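Pasta drying

Pasta drying is the stage of pasta making in which water is removed from shaped dough so that it can be stored without refrigeration. Fresh dough made from durum wheat semolina and water holds close to a third of its weight in moisture when it leaves the press or the roller. Dried pasta sold in shops usually holds 12.5 per cent or less. At that level moulds and bacteria cannot grow, and the product keeps for two years or longer in a dry cupboard.

Drying also sets the texture of the pasta. A badly dried shape may crack in the packet, break up in the pan or turn sticky on the outside while staying hard in the middle. For this reason manufacturers often treat drying as the most difficult part of the process, and in many factories the drying lines take up more floor space than all the other machinery put together.

History

Dried pasta was being made in Sicily by the twelfth century, when the geographer al-Idrisi wrote of a trade in it from Trabia, near Palermo. Later centres of production grew up in Liguria and around Naples. The towns of Gragnano and Torre Annunziata became well known for their pasta, partly on account of the local climate, in which moist sea air and dry wind from the hills followed one another during the day.

Long shapes were hung over canes and set out in the street or on rooftops. The work was done in three steps. In the first, known in Italian as incartamento, the pasta was placed in the sun and wind until a thin dry skin formed. It was then moved to a cool cellar, where moisture from the inside spread back to the surface and the skin softened. The last step was a slow drying in covered, airy rooms. The whole job took from one week to several weeks, depending on the season and the shape, and relied heavily on the judgement of the person in charge.

Mechanical drying came into use in the late nineteenth and early twentieth centuries. Fans and heated cabinets made it possible to work in wet weather and in places far from the Mediterranean. Continuous dryers, in which the pasta travels through a series of heated zones, followed in the middle of the twentieth century.

Method

Modern drying still follows the old order of steps. In pre-drying, hot moving air takes off a large share of the water quickly while the dough is soft enough to shrink without damage. This stage also stops the pieces from sticking together. Main drying is slower. The air is kept humid so that the surface does not lose water faster than the inside can supply it. Many lines have rest zones, where evaporation is held back and the moisture evens out. Finally the pasta is cooled to room temperature before it is cut or packed.

Short shapes such as penne and fusilli are carried on belts, trays or in turning drums, after a brief spell on a shaking screen. Spaghetti and other long shapes hang over metal rods and are cut from them once dry -- the curved ends left over the rod are ground up and returned to the mixer. Nests of tagliatelle and sheets of lasagne dry on flat trays.

Temperature

Drying is commonly grouped by the temperature of the air. Low-temperature drying is done below 60 °C and may last a day or longer. High-temperature drying, introduced widely in the 1970s, uses air above 70 °C and cuts the time to between five and twelve hours. Very high-temperature lines go above 85 °C and can finish short shapes in two or three hours.

Higher temperatures have clear benefits for the maker. They kill more of the microbes that may be present, which matters most for egg pasta, and they strengthen the protein network that holds the starch in place during cooking. Semolina of moderate quality can therefore give a firm result. Against this, strong heat causes browning reactions between sugars and proteins. These darken the colour, can change the flavour and reduce the amount of available lysine, an amino acid.

Faults

The most common fault is checking, a web of fine cracks caused by uneven shrinkage. It may not show until several days after packing. White spots can come from air bubbles or from dry specks of semolina that were not fully mixed, and are not always the fault of the dryer. Sour smells point to a pre-drying stage that was too slow or too cool.

Small-scale drying

Small makers mostly use static cabinets. Trays are stacked on a trolley, wheeled in and left for one or two days while a fan runs in cycles. Cabinets of this kind are sold by a number of firms, among them Stivau and Daltov. A workshop handbook by Maricica Tănase, written for growers who mill their own wheat, advises turning the trays end to end halfway through, as the side nearest the fan dries first.
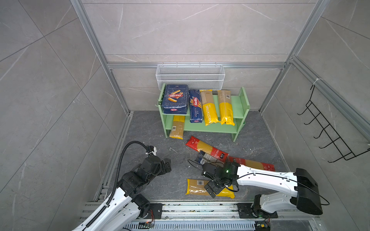
At home, pasta can be dried on a rack, a floured cloth or the back of a chair. Thin ribbons are brittle after a day in a warm room. Thicker shapes are harder to dry evenly and are often better frozen. Home-dried egg pasta should be treated with care, as a kitchen gives little control over humidity and the middle may stay moist -- most advice is to keep it in the refrigerator and use it within a few days.

Storage

Dried pasta takes up water from the air if it is left open, and it readily picks up smells from soap, spices and coffee. It keeps best in a closed packet or jar, away from steam and direct sun. Light fades the yellow pigments of durum wheat over several months without making the pasta unsafe. Wholemeal types contain more oil from the germ and go stale sooner. Grain weevils and flour moths are the main pests, and stores usually deal with them by keeping stock cool and moving older packets to the front.

Energy use

Removing water takes a great deal of heat, and drying accounts for most of the fuel used in a pasta factory. Savings are made by recovering heat from the exhaust air, by insulating the dryer walls and by matching fan speed to the load. Sivaprasad Varghese, a food engineer, has argued that small workshops lose most of their heat through poorly fitting cabinet doors. Microwave and vacuum drying have both been tried. They shorten the process, but the cost of the equipment has limited their use.

See also

Durum wheat
Extrusion
Food preservation
Semolina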